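Ticket: Arm keeps fumbling bars that lie against the bin wall
Product: Sirent grasp planner
Site: Derkbridge workshop
Raised by: Letay Tefera
Opened: Mar 28, 2025
Priority: Normal (I'd have put high but I know you lot are busy)
Status: Open, workaround in place

What's the problem?

Hello! Me again, sorry. You fixed the thing with the licence dongle for me last time and it's been good as gold, so thank you for that.

This one is about picking. We have the arm doing the dullest job in the whole workshop, which is lifting short bars out of a grey bin and setting them down in a row so they can go through to drilling. Reds in one row, greens in the other. It's a job I've done by hand for years with the radio on and I can promise you it needs no brain at all. The arm is fine with it as long as the bar is out in the open. Put the same bar up against the side of the bin and it goes all peculiar. It comes down over the bar, stops short, backs off, has another think, comes down again from a slightly different angle, and after a few goes of that it throws "no valid grasp" and parks itself.

My manager walked past during one of these and asked whether we'd bought a robot or a very expensive heron.

What have you tried?

Quite a lot, so please don't send me the first-steps sheet!

Restarted the planner, then restarted the whole controller from cold. No difference.

Re-ran the hand-to-camera calibration. It passed. I ran it a second time because I didn't believe it, and it passed again.

Swapped the lights round in case it was glare off the fingers. No difference that I could see, although the detection did seem a bit happier with the overhead one off. Might be me imagining it.

Checked the bin hadn't shifted. It's clamped at the back and it hadn't budged.

Moved the speed down to the crawl setting. Same error, only slower, and by then I'd finished my tea.

Then I started putting bars in by hand in different places to see which ones upset it, and that's where I got somewhere. A bar on its own near the middle: picked every time. A bar lying roughly parallel to a wall and close up to it: nearly always refused. A bar tucked in a corner at an angle: sometimes yes, sometimes no, and I can't work out the rule. Two bars side by side with hardly any gap: it'll go for one of them and nudge the other along, which then ends up against the wall, and we're back to square one.

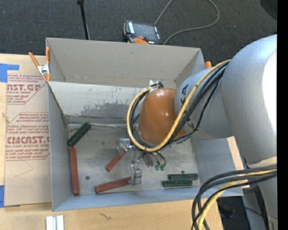
So my guess, and I'm no programmer, is that it wants room for a finger on both sides of the bar before it'll commit. If I were doing it I'd just tip the bar away from the wall with a fingertip and then pick it up. You don't even notice yourself doing that. I watched my own hands for a while (I felt a right wally) and I do it with practically every bar that's near an edge. Drag, tip, grab, all one movement.

Does the planner have anything like that? A drag or a nudge before the grasp? I had a look through the Flelero menu because somebody on the forum said it was in there, but all I found was the approach angle and the finger spread.

Logs

Attached to the ticket as a zip. The interesting bit is this, over and over:

candidate generated
candidate rejected: clearance
candidate generated
candidate rejected: clearance
candidate generated
candidate rejected: clearance
retry limit reached
no valid grasp

I haven't edited it, it really is that boring.

Reply from support (Asfaw team)

Hi Letay, thanks for such a thorough write-up. Your guess is right. The clearance check treats the bin walls as solid with a safety margin added on top, and your margin is at the factory value of 8 mm. For a bar sitting close to a wall, that leaves no room for the finger on the wall side, so each candidate is thrown out before the arm can close on anything. Could you try 3 mm and let us know? Please do it at crawl speed with your hand near the stop. There is a push-then-grasp routine in testing. It isn't in your version, but I've asked for your site to be put on the list.

My reply

Well, that's a big improvement! Changed it to 3 and the arm is now going in after bars it wouldn't look at before. I ran the bin through four times with the bars chucked in any old how and only had to step in on two of the runs, when one had ended up flat along the wall with no gap at all. I can live with that for now.

I did try 2 as well. I know you said 3. It scraped the side of the bin going down and made a noise that brought people out of the office, so I've put it back to 3 and we'll say no more about it.

Couple of other things while I've got you:

1. When it gives up, can it move on to another bar and leave the awkward one till last? At the moment one bad bar stops the lot, even with perfectly good ones lying right there. Any person would just pick a different bar.

2. Could the pendant say which bar it's stuck on? "No valid grasp" tells me nothing if I've been at the other end of the workshop.

3. After it nudges a bar it seems to go for the place where the bar used to be. Is it only looking once per pick?

And since you asked on the phone how we're getting on with it in general, I'll put it in writing. Is it quicker than me? No, not by miles. I can empty that bin while it's still deciding. But it'll carry on through lunch, and it doesn't get a sore shoulder, and I've been able to get on with the drilling jig that had been sitting on my bench for ages. My sister wants to know when she can have one to empty the dishwasher, and I told her that if it struggles with a straight bar in an empty corner I wouldn't trust it near her glasses just yet. Give it some time. I'm fonder of it than I expected to be.

Reply from support (Asfaw team)

Glad 3 is working. Please leave it there! On your points: (1) yes, set "on failure" to "skip and return" under the job settings, it's off by default. (2) Not at present, logged as a request. (3) Correct, one look per pick. You can turn on "refresh after contact", which will slow each cycle down a little but should stop it chasing old positions. Push-then-grasp is planned for June and we'll be in touch before then about trying it at your end.

My reply

Skip and return is on and it's lovely, it just leaves the stubborn ones and comes back to them. Refresh is on too. Bit slower, as you said, but no more grabbing at thin air so far.

Please keep this one open until the June update and I'll test it on the same bin.

Letay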